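Fruit share scheme comes back to Jundarthorpe

Jundarthorpe's winter fruit share is back, and it has had a cracking start! The scheme, which passes spare fruit and veg from house to house, reopened in January with 33 households signed up, and 60 bags went out in the first month alone.

The idea could hardly be simpler. You put what you won't get through on a tray or a plate, tell the group what you've got, and someone nearby comes to fetch it. Oranges have been the big hit so far, with apples and plums close behind – and there has been a surprising rush on bok choy, which went within minutes both times it was offered.

Sorting happens at home, wherever there is space. Kitchen tables are the usual choice, but spare beds have been pressed into service too, with a plastic sheet underneath to keep the covers clean. Members are asked to keep soft things such as tomatoes and plums away from heavier fruit, and to hand over anything ripe the same day.

The first Jundarthorpe share began in 1983, when a few families on Fang Lane had more apples than they could eat. It ran for years before fading away, and plenty of people in the village still remember the boxes on the doorsteps. It's lovely to see it going again, and this time with so many new faces joining in.

Collections run until 3 pm, and new households can sign up at the Findska shop. Carrots are wanted at the moment, along with any clean trays going spare.

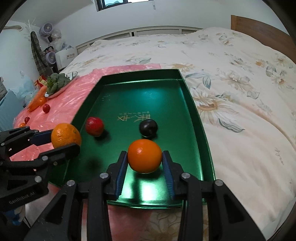 Daranie or not, the plums should go first, according to one reader, who wrote in to say that hers never last past the second evening and that a bag of them stewed with orange peel makes a very good pudding.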